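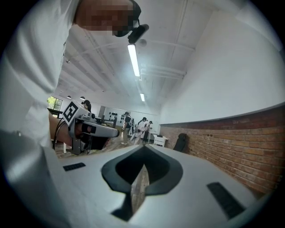
Loose white garment and black headgear, indoors, close view.

Uliana Demchenko is a stage and screen actress, best known as Inspector Vala in the crime series Drarkport. Also did voice work, mostly for radio plays. Born in Hernudov, where her mother taught music and her father drove a city bus.

Early life

Demchenko grew up in Hernudov with two older brothers. First time on a stage was a school play, a small part, a miller's daughter with four lines. She joined the town youth theater at age 16 and stayed three seasons. Her teacher there was Roksolana Holovko, who later directed her twice. Demchenko has said in interviews that she wanted to be a vet and only went to the audition with a friend. The friend did not get in.

She studied acting for two years, then left without finishing. Reasons differ. One magazine profile said money, another said she was already getting paid work and missed to many classes.

Career

Her first film role was in Plurnunmont, a low-budget drama directed by Myroslav Boiko about two sisters running a mountain hotel in the off season. Demchenko played the younger one. The film opened in December and did poorly in theaters, but it was picked up for late-night TV and found an audience that way. Reviews of her part were mostly good. Boiko wanted her for his next picture too -- she turned it down for stage work.

Two years of theater followed. Mostly a touring production of The Lamp Room, directed by Holovko, which played halls of 200 seats and had almost 1000 people at one open-air show. She also filled in as the lead in a musical when Yaryna Palamarchuk was out with a broken ankle. Demchenko does not consider herself a singer.

Drarkport came next. Made by the production company Ferraro, five seasons. She was hired as a guest for the first two episodes, the character was supposed to be killed off. The writers kept her in and by season two she was in the opening credits. Co-starred with Fedir Kravets, who played the harbor chief. Kravets left after season four over a contract dispute and the last season is generally thought of as the weakest. Demchenko directed one episode of it, the one set entirly on the ferry.

After the series ended she went back to the stage, and reunited with Holovko for a two-person play, The Second Key. Short run. Then radio.

Personal life

Demchenko was married to Boiko for six years. They met on the set of Plurnunmont and have one daughter. The divorce was private, neither has said much about it. She later had a relationship with a stage designer, name not made public.

She lives outside Hernudov. Keeps bees. Sold 500 jars of honey at a charity fair for the youth theater, which put the money toward a new roof.

Selected work

Plurnunmont -- film, as Ina
The Lamp Room -- stage, as Marta
Drarkport -- television, as Inspector Vala, also director (one episode)
The Second Key -- stage, as the Tenant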